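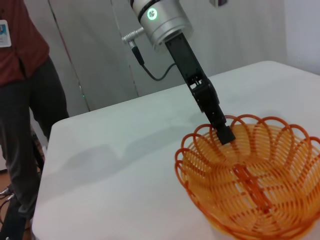

I bought the Broson woven-look basket in July, after three months of saying to myself that I don't need one more thing in the kitchen. I have used it almost every day from then until now, so I think I can write something useful about it, also about the points which the shop page does not mention.

First, what it is. It is a plastic basket in orange, made to look as if somebody has woven it. The strands go round in a kind of spiral towards the middle of the floor, and the rim is a row of loops which lie one over the other, like petals. It is sold for bread or fruit, or "for the table", as the label says. My label was in two languages and in neither of them could I find the word dishwasher, but I will come to this.

I paid 300 crowns at the household shop in Erkham, the one by the bus station. Later I saw the same basket on the internet for 279, but with postage it would be more, so I was not angry for long. There is also a smaller size for 100. I looked at it in the shop and I found it too small for a loaf. For garlic and a few lemons it would be good.

The colour

On the shop page the colour is flat, like a traffic cone, and I was a bit afraid of it. In my kitchen it is nicer. Where the plastic is thin the light comes through and it is more like amber or strong tea with honey, and on the loops and the outside it goes to a darker, redder orange. On a white table it looks very cheerful. On our old brown sideboard it looked cheap, I must say, and I moved it after one day. If your kitchen has already many colours, think about it first. I have read that there is a green one and a cream one, but I have not seen them in the shop.

How it is in use

For fruit it is very good. The air comes in from all sides, and also from below if you do not press it into a tablecloth. Before this I had a glass bowl, and the pears at the bottom always became brown on the side where they touched the glass. Now I have this less. I cannot say it is only the basket, perhaps I also buy better pears.

For bread it is good with a cloth and not so good without. The crumbs go through the openings, of course, and you find them on the table in a small ring when you lift the basket. I use a linen napkin folded in four. With the napkin the basket is even prettier, and when the meal is finished you shake the napkin outside and there is nothing to clean.

I have tried it also for small things: keys, pegs, tea bags, the paper sachets of yeast. Keys are all right. Pegs catch with their ends in the strands and you have to pull them out one by one. Tea bags without an envelope leave a fine dust on the table, so please don't.

The loops

The rim is the thing I like most and also the thing I complain about most. It is what makes the basket look like something from my grandmother's table, and it is comfortable for the fingers, because you can hold it at any place. But I do not carry it with one hand when it is full. The loops bend a little under weight. With a kilo and a half of apples I could feel the side giving way, and I put my other hand under it quickly. They did not break and after that they went back to their shape.

Dust is the other matter. Where the loops cross there are small corners, and a normal cloth does not reach them. I use an old soft toothbrush with washing-up liquid, every second Friday, when I do the shelves also. It takes perhaps five minutes. If you hate this kind of work, buy a basket with a plain edge.

Washing

By hand it is easy. Warm water, a drop of liquid, leave it upside down on the rack. The water stays in the crossings, so give it one good shake over the sink. I did not put it in the dishwasher. My neighbour has put hers on the bottom shelf and the floor of it is now a little bit round, so it turns like a plate on a stick when you touch it. Maybe on the top shelf and with a low programme it is possible. I will not be the one who tries.

The smell

When I took it home it had a strong smell of new plastic. I washed it twice and left it on the balcony for two nights, and then it was gone. I would not put bread in it on the first day.

Compared with the others

I had before a real willow basket from the Fülöp market, and it was more beautiful, there is no question. But it became grey where I washed it, and after a jar of jam had opened itself inside, it was finished. I have also held in my hands the Ukside wire basket, which costs 1,168 in the same shop. It is heavy and solid and it will probably outlive me, but it marks a painted table if you pull it, and for this price I want to be able to put it down without thinking. The Broson weighs almost nothing, and you can push it across the table to the person who wants an apple and it makes no scratches. I have checked this on our white table with a lamp.

What I would change

I would like small feet under it, so that the floor does not lie directly on a wet table. I would like also a slightly thicker strand where the wall meets the floor, where I feel the most movement. And the price label should have a different glue! Mine was stuck over the openings and I was picking the rest of it with a fingernail for a week.

I give it four stars of five. One star is missing for the cleaning of the rim and for the softness under weight. For fruit on the table every day I would buy it again, and I am thinking of the small one for the garlic, if they still have it when I am next in Erkham.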